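Section 4: Setting up the tray station for a shift

I wrote this part after our first winter with the Lusunby line, so it's a bit more personal than the sections the office sent over. I used to lay trays by hand for the Wirau canteen, and now I look after the two arms that do most of it. If you're coming from the same job, you already know more than you think — the arms just need telling where things go.

Before you start

You'll want the station switched off at the wall panel, the Kumsa controller showing its amber light, and your lanyard tucked in or left on the hook. Have the shift card handy as well. It lists which layout is running, and the lunch layout isn't the same as the evening one (I've mixed them up twice, and had 30 trays to put right by hand the second time).

4.1 Clearing and placing

1. Wipe the table from the back edge to the front. Let it dry completely.
2. Put one tray on the left and one on the right, well inside the reach of each arm.
3. Set a plate on each tray. A bit off centre is fine, but the rim mustn't hang over the side.
4. Keep the middle free for whatever the shift card says goes there.
5. Look at the finger pads on both grippers. If either one is greasy, clean it with the Bivov wipes from the drawer and nothing else.

Note: please don't use kitchen spray on the pads. It leaves a film, and then forks slide about and you spend your morning picking them up off the floor.

4.2 Teaching the layout

1. Switch on at the wall and wait for the amber light to go green.
2. Choose Layout, then Teach, then the number on your card.
3. Stand on the far side of the table, facing the arms' working area, with your hands down.
4. Press Start on the pendant before you step into position. You get 20 seconds, which is plenty.
5. Let the arms run through one full pass at slow speed. Don't tidy anything while they're moving, however much you want to!

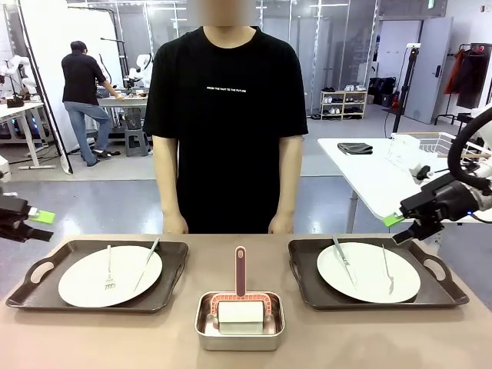 Learning to keep my hands to myself was the hardest bit of the change for me. After years of nudging every knife straight without thinking, I found it very odd to stand there and let a machine get on with it. At our station the standing place is behind the long side of the table, arms by your sides, with a tray to your left and a tray to your right and the grippers coming in from either end. You can see both plates from there, so a knife lying at a slant is easy to spot. Make a mental note of it and sort it out once the pass has finished.

Caution: if you need to reach in, press Hold first and wait for the double beep. Pausing from the menu is a different thing and the arms can still finish the move they're on.

4.3 Checking and correcting

1. After the pass, press Hold and walk round to the pendant side.
2. Straighten the cutlery by hand to match the card.
3. Press Correct, then Save. The controller keeps the new positions for that layout only.
4. Run a second pass. If it still lays a piece crooked, check the pads again before you teach the whole thing over.

Note: a saved layout is good for 3000 trays, and then the controller asks you to teach it again. It will ask in the middle of the rush if you let it, so have a look at the counter when you clock on.

4.4 What the job looks like now

We do 735 trays on a busy day, and I lay very few of them myself. My shoulders are glad of it. What I do instead is check, correct, clean and load, and I answer a lot of questions from the serving side about why the spoons are late. It's more walking and more screen than before. Some of us missed the chatter along the old bench, so we moved our tea break to a time when both arms are on Hold, and that has helped more than I expected.

If you're new to the station, ask to shadow somebody for the whole of your first shift, including the clean-down. Section 5 covers that, and the pad replacement steps are at the back of it.

Last revised 27/09/2019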